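What should I budget for around a small two-arm robot table, besides the arms?

Onthorpe_Shed

Hello everyone, and thank you in advance, because I know this comes up a lot and I did read back through the old threads before posting. Our little shop in Onthorpe sells caps and tote bags, and we've been saving up for a two-arm tabletop setup that could sort returns into bins for us. I have a quote from Skurusum for the pair of arms with grippers at $2429, and one from Emasetti at $1886 that doesn't seem to include the mounting plates. What I can't work out is everything else. Do I need a special table? Can it share an outlet with the coffee maker? (Only half joking!) I have to hand in a number by the end of October and I'd hate to go back and ask for more in the spring. Any lists or hard lessons are very welcome.

binsandbobs

Get the more expensive one. Plates cost money. And no to the coffee maker.

gokce_bench_fan

Oh, I remember being right where you are, so pull up a chair, this may take a minute! We have two arms facing each other across a table and we work mostly with baseball caps, so I think our spending will look a lot like yours.

Start with the table, I'd say. We wanted to save money there and put the arms on an old folding table for the first couple of weeks, and everything wobbled whenever one of them stopped quickly. What we have now is a butcher-block-style wood top inside a black aluminum extrusion frame, with each arm on its own plate on the rail. The extrusion came as a kit from Gökçe, and I'm very fond of it, mainly for the fact that you can slide a plate over a little and bolt it down again without drilling anything.
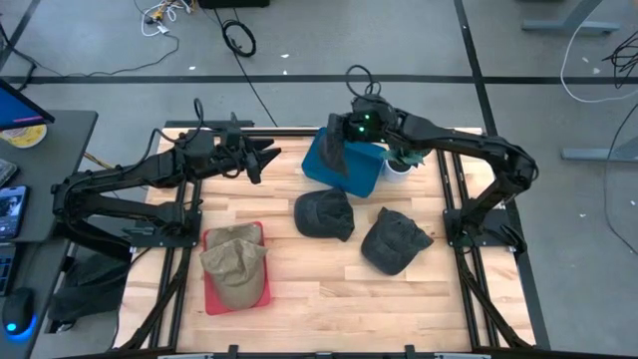 Then measure how far the elbows swing out, and please don't go by the reach number in the brochure alone. An arm can bend outward well past the side of the table before it comes back in over the work, so the floor space you need is wider than the top. I taped ours out and ended up giving away a cabinet I had been quite attached to.

Next, cables and power. I had put down nothing at all for these (I know, I know) and ended up spending $247 on power strips, longer leads, ties and a couple of spare gripper cables. Those spares were worth every penny. You'll also want a desk close by for the computer and monitor, with room for a keyboard, and shelves for the things that otherwise wander onto the desk.
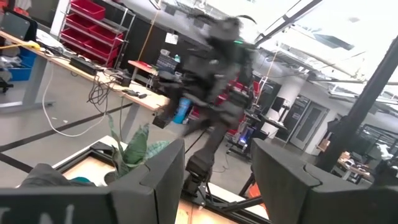 The long desk with its power strip and cords, and the red bins on the shelves behind.

I would set aside a bit for tidying too, which I keep meaning to do at our place. A cable tray under the desk is on my wish list for next year, and I've been saying so since last year.

The cheap part, and the fun part, is the stuff the arms work on and put things into. Plastic bins, a tray, a stack of caps. Our whole shopping trip for that came to $56. Buy bins in strong colors if you can, all different, so that when you're talking with a coworker you can say "the pink one" and be done. And soft goods are fussy! A cap or a piece of fabric hangs over the side of a bin very easily, so I'd look for wide openings before I worried about how deep they are.

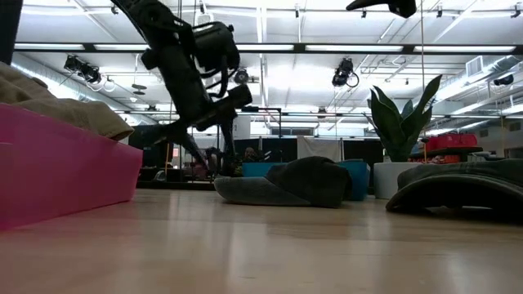

Look up at your ceiling as well before you settle on a spot. We have a lot of bright tube lights overhead and a pale, shiny surface underneath them, and you do get streaks of glare. If your arms will rely on cameras, ask both sellers how their system copes with that, and maybe price a matte mat just in case.

As for the two quotes, I'd write back to Emasetti and ask for the same list that Skurusum gave you, line by line, with plates, power supplies, shipping and a spare set of fingers. The gap may shrink quite a lot once it's all on paper. Good luck with it, and do come back and tell us which way you went!

Onthorpe_Shed

Thank you both, this is so kind. Off to measure for elbows.

Related
Used extrusion frames: what to check before paying
Do I need a service plan for a tabletop arm?
Bins that don't slide around
Sharing one workbench between two projects
Leasing or buying for a very small shop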